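**Thread: Teaching yourself to suture at home - worth it or a waste of thread?**

**mattress_stitch** wrote:

Second-year vet tech student here. I have a kit, a pad and 30 minutes a night before my roommate wants the kitchen table back. My instructor says practice at home "cements bad habits." My instructor also ties left-handed and teaches right-handed, so I'm taking that with salt. What did you all do?

**Faltach** wrote:

Practiced on bananas. Ate the failures. Gained weight.

Get the skin pad out and do nothing but simple interrupted for a month. Same bite on both sides, knot off to one side, stop yanking.
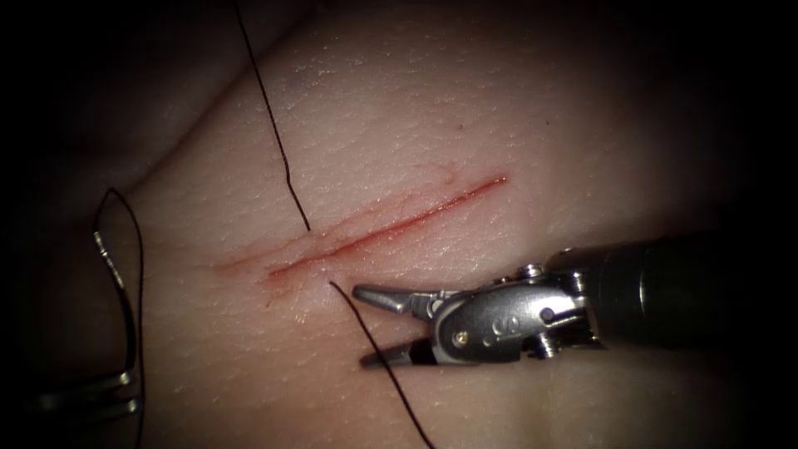
**How far apart should the stitches be?**
Match the gap to the bite: if you go in 5 mm from the edge, leave 5 mm to the next one, and go closer on thin skin.

**old_rusach** wrote:

A month of simple interrupted is how you get people who can do simple interrupted. I'd mix in vertical mattress by week two. OP picked the user name, OP should earn it.

**Faltach** wrote:

And I'd like people to learn to walk before they take up tap. We've had this argument before, Rusach. You lost it in June.

**old_rusach** wrote:

I was on vacation in June.

**Magnus Moncrieff** wrote:

Retired large-animal vet, so my idea of fine work is a cow. Your instructor has half a point. If you practice alone you get very quick at whatever you're doing wrong. I pulled every knot too tight for years and thought the puckering was style.

I put my notes on edges and tension up on the Slanina board, back when people read it.

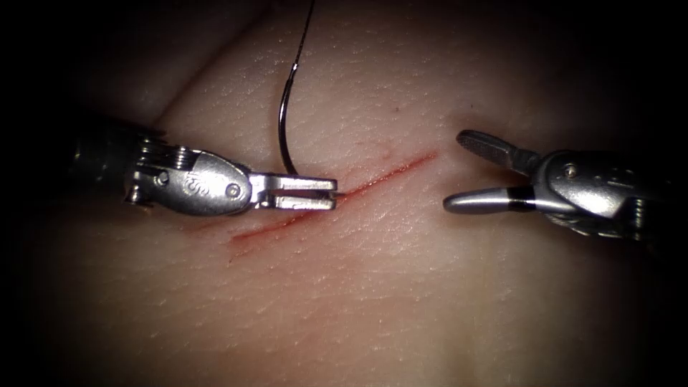 *Reading time: 7 minutes*

Look at the cut before you pick up the needle driver. Decide where the middle is and put your first stitch there, then halve what's left on each side. Start at one end and you may arrive at the other with a spare flap, which the trade calls a dog ear and the owner calls something else. Edges should meet and turn out a hair. Blanching means too tight.

**mattress_stitch** wrote:

Halving it is so obvious that I'm annoyed. Is the Kistico thread okay for this or should I buy the good stuff?

**old_rusach** wrote:

Kistico's fine for a pad. It kinks if you look at it, but so will you by stitch 17.

**Faltach** wrote:

Disagree. Bad thread teaches you to fight the thread. Buy expired packs.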